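3.2 The booklet as a reading object

Much of what has been written about product literature treats the printed page as a container for facts, to be checked for completeness and then put aside. We think it deserves a closer look. A technical booklet is a lovely thing to study: it has a spread, a fold, a hierarchy of bars and lines, and a set of decisions about what the eye should find first. In the Tiltance collection we catalogued 2083 such items, ranging from single folded sheets to thick stapled handbooks, and 1197 of them contain at least one table of specifications. It is those tables that this section is about.

Rocío Arrieta, working on the Garrido holdings in March, first drew our attention to how often the header bar does the real work of the page. A dark band with pale lettering can be found by a reader who is turning pages quickly, or looking from an awkward angle, well before any of the small text can be made out. We were delighted to see how steady this habit is across languages. Spanish, German and Chinese booklets in the sample all use it, and the Chinese ones tend to use it most sparingly, with a heading of two or four characters standing alone in a wide bar. The word 参数 ("parameters") is a common one, and it takes up so little room that it can be set large and bold without crowding anything.

The second habit concerns paired products. Where a maker sells a basic and a fuller version of the same thing, the two are very often given neighbouring columns, with the labels for each row kept in a narrow column at the far left. Figure 4 shows printed matter of this type, with columns headed AUTO KIT and AUTO KIT PRO in one part, and an open spread in the other.

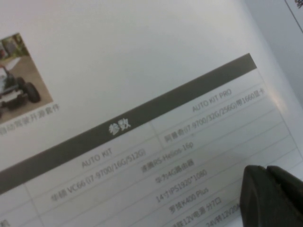
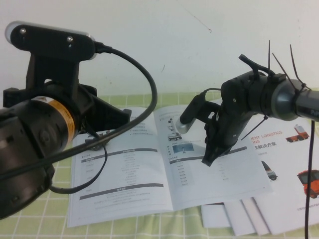
Figure 4. Chinese-language product literature with dark header bars and tables.

The paired layout is a real pleasure to use once one knows it. A reader comparing two versions has only to move sideways along a row, and the difference, if there is one, turns up within a short hop of the eye. Booklets that give each version its own page ask for a good deal more: the reader must hold a value in mind, turn over, find the matching row and hope that the rows come in the same order. In the Flison handbooks they frequently do not. Several of our readers went back and forth three or four times over a single line, and one kept a thumb between the pages throughout.

Grid lines are a smaller matter but a surprisingly lively one. Thin grey rules seem to help most where the cells hold text of uneven length, as they do in nearly every table that mixes numbers with short phrases. Heavy black rules, which are common in the older Flulside leaflets, pull attention away from the header bar and make the whole page look equally important. We had expected readers to say that heavy rules were clearer. Most of them preferred the light ones, and they said so with some warmth!

Photographs raise a different question. A small colour picture near a table tells the reader what sort of thing the figures belong to, and a caption in grey beneath it can carry the product name without competing with the heading. The pages we liked best kept the picture small. Where it grew to half the page, the table was usually squeezed into type too fine for comfort, and readers tended to lift the booklet towards their faces.

In all, we recorded 3451 separate header bars. Their height, shade and position are given in Appendix B, together with the wording of each. The bars with no wording, a puzzling group found mostly in the Flulside leaflets, are taken up in Section 3.3.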